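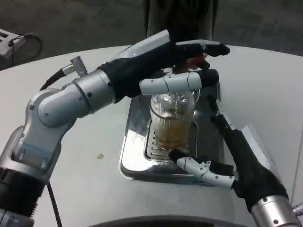

4.3 Handling of ribbed cups

Demonstrations were recorded at the Arkeck counter by two operators. We kept 193 episodes for training and held back 43 for testing. Clear cups gave the depth estimate the most trouble - the ridges throw bright highlights - so the policy was trained on colour views and joint angles only. 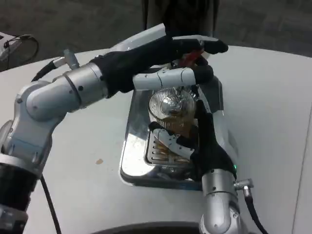
Figure 6. Both hands on a lidded cup above the drip grate, seen from the head camera.

Adding the second hand lowered the number of failed grasps on the test set. Most of the remaining failures came from the left wrist stopping short of the rim.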